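Lists > Arm Teaching > Archive > Teleoperation
Last updated: 20 January 2019
Posted by Elsa Tangen

Hi all,

Aoife asked last week how we are collecting our remote control demonstrations in the simulated kitchen, and whether the wrist view is worth the trouble. I have quoted the main part of her message and answered under it. We are on the counter tasks at the moment, the ones where the operator works among small objects near the green tray, and I have put the room view and the close view together. 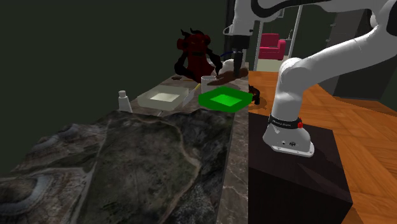
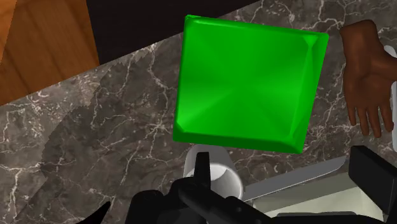 Aoife Ó Dubhghaill wrote:

> We have tried both ways of showing the arm what to do. On the real
> one we take hold of the wrist and push it through the motion. In the
> simulator we can't do that, so the operator drives it with a hand
> controller and watches a screen. The hand-guided ones come out
> smooth and the remote ones are full of stops and starts. Carmela
> thinks it is practice. I think it is the view. Do you give your
> operators one window or two? And do you throw out the ones with
> long pauses, or trim them?
>
> Also, how are you setting the scale between the controller and the
> arm? Ours is one to one and people run out of reach.

Two windows. We began with one, the room view, and the operators could get over the right part of the counter quickly enough but then spent a long time on the last bit of the approach. They would come down beside the object, back off and come down again. With the close view open as well they tend to use the room view for the big move and then look across to the other window for the grasp. There is a habit to learn there. New people stare at the close view the whole time and lose track of where the elbow is, and then the arm goes up against a joint limit and they can't work out why it has stopped following them.

I think you and Carmela are both partly right. Casimiro did 40 demonstrations of the same pick with one window and then 40 with two. He was better by the end of the first lot than he was at the start, so practice does matter, but the pauses just before closing the fingers only went away in the second lot. That is one person and one task, so don't lean on it too hard.

On the pauses, we trim them at the beginning and the end and leave the ones in the middle alone. For a while I was cutting the middle ones too. The trouble was that the arm learned to close the fingers early. When a person stops above an object they are usually lining something up, and the small corrections in that stretch are worth keeping. If the arm is completely still for a long time because somebody answered the phone, we throw the whole recording out and do it again. It's quicker than arguing about where to cut.

On scale, one to one didn't suit us either. We have a clutch on the controller: hold the button and the arm follows, let go and you can bring your hand back to a comfortable place without moving anything. Once you have that, the scale matters a lot less. We run it at half for the close work, so a large movement of the hand gives a small one at the gripper. Jocelyn prefers full scale throughout and her recordings are fine, so I would let people choose, but write down which one they used. We didn't write it down for the first batch and I have regretted it ever since.

A few other things that might save you time.

Rotation is harder for people than position. Most of our operators can put the gripper over a spot without much thought, but if they have to turn the wrist to line up with something long they get muddled, particularly when the arm is facing them in the room view and left and right are swapped. We moved the room view for one operator so it looked along the arm, and that helped him. The others didn't want it changed.

Objects close together are where the bad recordings come from. The operator gets the grasp and then catches a neighbour on the way out. We now ask people to lift straight up before going sideways, and it is the only rule we give them. If they knock something over and the grasp still holds, we keep the recording but mark it. Please don't delete those. Casimiro deleted 13 of them in April when he was tidying up and we wanted them later.

Start positions need to vary more than you would think. We shift the objects between recordings with a small script, and for a long time the shifts were too timid. The arm was learning a path and paying very little attention to the counter. Make the shifts big enough that the operator has to look before moving.

For file names and notes we use Plelex, which is what the lab already had. Jocelyn wrote a converter to the Kulard format if anybody wants it. It drops the clutch signal at the moment, so keep your originals. She says she will fix that once the next set is in. We're aiming for 2,000 demonstrations across all the counter tasks and are nowhere near it.

Aoife, if you can send me 2 or 3 of the jerky ones, I'd like to play them back here with the close view on and see where the stops fall. If they bunch up right before the grasp I would blame the view. If they are spread out along the whole path, check the delay between your controller and the screen before you do anything else. Ours was bad for a month and we were blaming the operators for it.

Carmela, same question to you about the hand-guided recordings. Do you take the force readings while somebody is holding the wrist, or do you play the motion back afterwards and record then? We were told to play it back, but I haven't seen anyone compare the two.

Elsa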